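テーブルコーディネート入門 第3回 配布メモ「高さと色をそろえる」
担当:デオリンダ・アントゥネス

前回の布の話が長引いたので、今回はすぐ小物に入ります。私はキャンドルまわりの道具が大好きで、放っておくと30分しゃべってしまうんですが、がんばって短くしますね!

まず組み合わせから。使うのはピンクのリブ入りガラス、黒い燭台、それに淡いグリーンの小さな台です。ピンクと緑は甘くなりがちな取り合わせ。黒が入ると急に締まるんですよ。
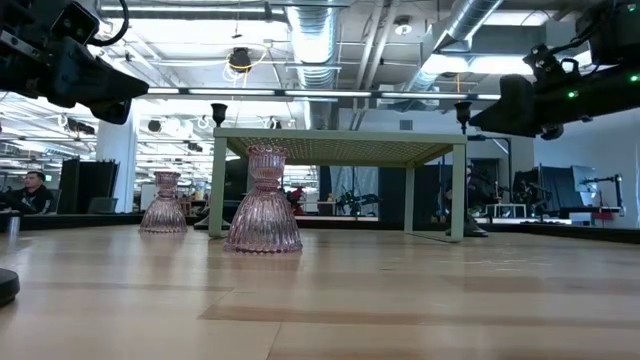

透けるガラスは、下に敷くものの色をそのまま拾います。明るい木の天板なら布なしで十分、というのが私の好み(ゴンサロ・エンリケスさんは毎回「白いクロス派」と言い張りますが)。ひだのある縁や縦の溝は光を受けるところなので、花や葉で隠さないこと。もったいないです。

次は奥行き。同じ形のガラスを2つ使うとき、つい横一列に並べたくなりませんか。私も昔はそうでした。片方を手前、もう片方を斜め後ろにずらすと、間に空気ができて、座った人の目が自然に奥へ動きます。ずらす幅は手のひらひとつ分から試してみてください。 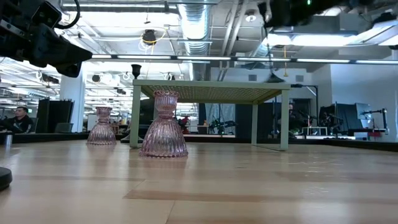

それから台のこと。脚つきの台は下が抜けているので、高さを出しても重たく見えません。上にたくさん載せると台の良さが消えるから、載せるなら小さいものをひとつだけ。何も載せないのもありです。

黒い燭台は台の左右に振り分けると落ち着きます。細い軸のものは本当に倒れやすいので、火をつける前に必ず底の安定を確かめて、お皿を回す人の袖が届く位置は避けましょう。

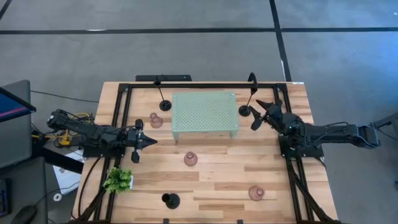
ガラスが3つになったら、三角形を意識して散らします。きっちり正三角形にすると堅苦しいので、1つだけ少し離すくらいがちょうどいい。迷ったら一度ぜんぶどけて、台から置き直すと早いです。

課題:家にある器で、色は3色まで、高さの違うものを組んでください。買い足す場合も2,000円以内で。次回は5月に配ったプリントの続き、ナプキンの折り方をやります。プリントをなくした人はクストディオ・フラーデさんまで。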